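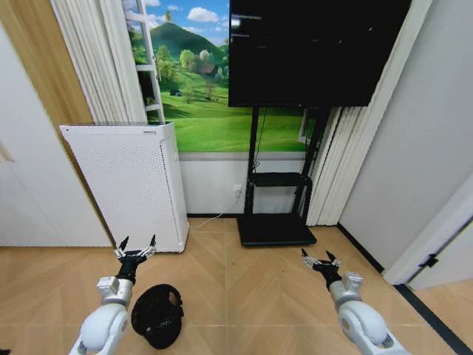 The two-armed machine at Jalton's training room, grippers open.

Jalton says its robot can learn a household job from 200 demonstrations, each one performed by a person steering the arms by remote control. The firm, which makes the Pistis control software, set out the claim in a note to customers dated 1/29/24. It gave no failure rate.

"Two hundred is a nice number for a brochure," said Marijke Van Dijk, who buys equipment for the care homes run by Gauthier. Her team was told last July that the same job would need 1000 demonstrations. She has asked what changed and is still waiting for an answer.

Jalton's head of training, Rostyslav Harasym, said operators had become better at the work and fewer runs were being thrown away. He would not say how many hours that took, or whether the robot had been tried in a room it had not been taught in. "We are confident in the method," he said.

That leaves the matter of cost. Someone has to sit and guide both arms through every run, and Jalton pays its operators by the session. Blandine Collet, a former operator, said a good day gave her roughly 2 hours of usable material – the rest was fumbled grabs and restarts.

Gauthier has put off its order. Jalton plans to show the system to other buyers in July.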